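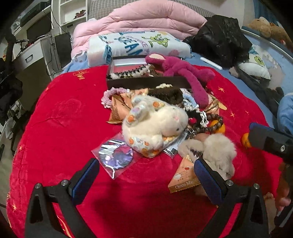 Plush toys and snacks on a red blanket with gold stars.

Skiltside: your questions about the final series

Is Skiltside really ending?
Yes. The network confirmed that the current series will be the last. Filming finishes in June and the remaining episodes will go to air in the usual early evening slot.

How many episodes are left?
There are 30 still to be shown. The programme will have run for 13 years.

Why was it cancelled?
Producer Marion Mackay told cast and crew that the network wanted the time slot for a new quiz program. Viewing figures were not given as a reason.

Will any former cast members return?
Euan Matheson and Mebrat Ayele will both appear in the closing weeks. Struan Purves was asked but has theatre work on those dates. No other returns have been announced.

What happens to the Chisholm Street set?
It will be taken down after filming. The café front is going to the town museum — the rest belongs to the studio and will be reused.

Can I visit before it closes?
Set tours are fully booked. A waiting list is open and cancelled places are offered by email, in order. Please don't turn up at the studio gate without a booking.

I signed the petition. Was it delivered?
Yes. Gavin Drummond handed it in with more than 4,000 signatures. The network has acknowledged it but has not changed its decision.

Where can I watch older episodes?
The first 322 are on the network's streaming site, free with a login. Later ones are added each month.

Page last updated 27 December 2019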